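Skadilis Storage Basket
User Guide, Section 3: Filling and Using the Basket

3.1 Before first use

1. Remove the paper band and any stickers from the basket.
2. Wash the basket in warm water with a little dish soap. Dry it with a cloth.
3. Place it on a flat, level surface.

NOTE: The Skadilis is not dishwasher safe. Heat can warp the sides.

3.2 Loading small household items

1. Put boxes in first, flat on the bottom and pushed into a corner.
2. Lay rolls on their side toward the back.
3. Fold cloth items and use them to fill the remaining space.
4. Rest watches, bands and other items with buckles against the cloth. Do not press them into the side holes.
5. Keep both handle cutouts clear.

A white basket holding a box, a light green roll, a black band and a gray fabric item is loaded in this way. 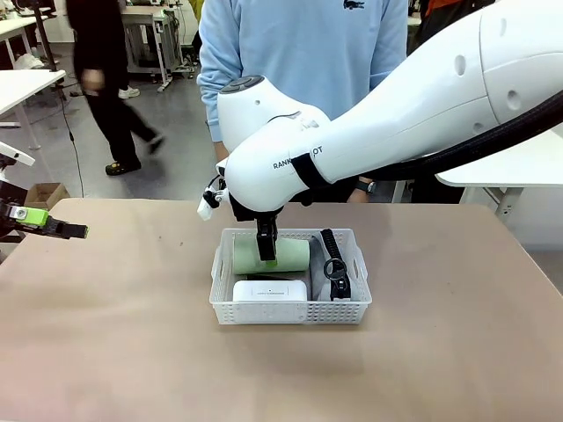
Goh wrote to us that small items are easier to find when the cloth goes in last, and that a folded towel works better than a loose one. Either order is acceptable as long as nothing stands higher than the rim when baskets are to be stacked.

3.3 Carrying and stacking

1. Lift with both hands, one in each handle cutout.
2. Do not load more than 4 kg.
3. Stack no more than 3 baskets, with the heaviest at the bottom.

CAUTION: Do not carry a full basket by one handle. The cutout edge may crack.

CAUTION: Keep at least 20 cm away from stoves, heaters and lamps.

3.4 Cleaning

Empty the basket and wipe it with a damp cloth. Use a soft brush for dust in the holes. Do not use bleach or scouring powder.

For lids and dividers, see Section 4.

Skanex, August 2024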